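PRESS RELEASE

28 August 2021

Grillmont's "Desk in a Box" scheme opens for a second year, with a sturdier lamp, a proper power strip and a great deal more packing paper

Grillmont, the small furniture and homeware lending library, is very pleased to announce that its Desk in a Box scheme will open again next week for anyone in the area who has found themselves working, studying or sewing at the end of the kitchen table and would like something a little kinder to sit at. The scheme lends out a complete small desk, with everything that goes on it and under it, for up to 10 weeks at a time, and there is no charge beyond a returnable deposit.

Readers who remember last year will know that it began as a very modest affair. We had a stack of folding tables left over from a craft fair, a cupboard of lamps in varying states of health, and a notice in the window asking whether anybody would like to borrow one of each. By the time December came round we had lent out 236 desks, some of them two and three times over, and the cupboard was bare except for a lampshade with a dent in it (which has since gone to a very good home as a hat for a school play).

This year we have had time to do things properly, or at any rate more properly. The tables have been replaced with the Vima, a light tabletop on two trestles that one person can carry up a flight of stairs without needing a sit-down halfway. The tops are a pale colour, which borrowers told us they preferred in small rooms, and the corners have been rounded off after several heartfelt letters about hips.

What comes in the box

Every Desk in a Box is packed by hand at our workroom in Treltetti Yard. Inside, borrowers will find the Vima top and its trestles, a desk lamp with a bendy neck, a power strip, a cable tidy, a pencil pot, a tray for papers and a folded cloth for wiping everything down before it comes back to us. There is also a printed sheet which shows how it all goes together, with drawings. We did try it without the drawings last year and we are sorry.

The chair is still separate. We know this is a nuisance, and we did look very hard at ways of including one, but chairs are wonderfully personal things and the ones we tried either wouldn't fit in the van or wouldn't suit more than a handful of people. Borrowers are welcome to come to the yard and try the chairs we have, for as long as they like, and take one away with them on the same deposit.

A word about sockets

If there was one subject that came up more than any other in the comment book, it was sockets. People wrote to us about lamps that could be on only while the phone charger was off, about laptops running down in the middle of a class, and about one extension lead which had to travel the whole length of a hallway and past a very interested cat. Of the 1,213 comments left by borrowers last year, the ones about plugs filled more pages than lamps, tables and chairs put together, and we read every last one of them with a cup of tea and a growing sense of guilt.

So each desk now goes out with a power strip of its own. The strips we lend are a mixture, as they come to us from several sources, and we have chosen short ones that can sit on the desk itself where you can get at them, instead of down among the dust and the shoes.

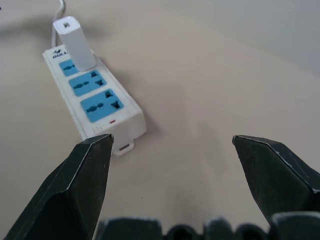

Room for a charger at the far end, with two sockets still free: one of the power strips on a pale tabletop.

Every strip is looked over and tested before it is lent and again when it comes home, and the printed sheet has a short section on using it sensibly. For those who like to read ahead, the main points are these. Please plug the strip straight into the wall and never into another strip. Please keep heaters, kettles and irons off it altogether, however cold the mornings get. Leave it uncovered, keep your tea at the other end of the desk, and check that each plug you want to use suits the sockets before you push it in. If a plug feels loose or anything gets warm, switch off at the wall and give us a ring, and we will swap the strip for another one as quickly as we can.

How the box is packed

We should also like to say a grateful word to Söderlund, the joinery firm across the yard, who have given us the use of their long bench for packing. It has made an enormous difference. Last year everything was laid out on the floor and packed on hands and knees; now the small things can be set out along the bench in the order they go in, with the heavy ones first and the lamp last of all, wrapped twice. Cables are coiled loosely and tied with a strip of cotton, which can be used again and doesn't pinch. The joiners have put up with our paper and string drifting among their shavings with tremendous good humour, and they made the pencil pots for us too, from offcuts.

How to borrow one

Bookings can be made at the front desk in Treltetti Yard or by telephone during opening hours. We shall need a name, an address and some idea of the space the desk is to go in, so do please measure before you ring if you possibly can, including the doorway! Boxes may be collected from the yard, and there is a delivery round for anyone who can't manage the journey or hasn't the use of a car.

Collections are made up as bookings come in, and we will let you know when yours is ready. Desks may be kept on after the first loan if there is no waiting list, and we are always happy to hear from people who need one for only a week or two.

Gifts of desk lamps in working order, paper trays and clean cotton strips are gratefully received at the side door. We aren't able to accept second-hand power strips or extension leads from the public, kind as the offers have been.

Notes to editors

Grillmont has lent furniture and household goods from Treltetti Yard for 9 years.
The Vima desk is available to borrowers only and is not for sale.
Visits to the packing bench can be arranged through the front desk, and there is usually cake.

ENDS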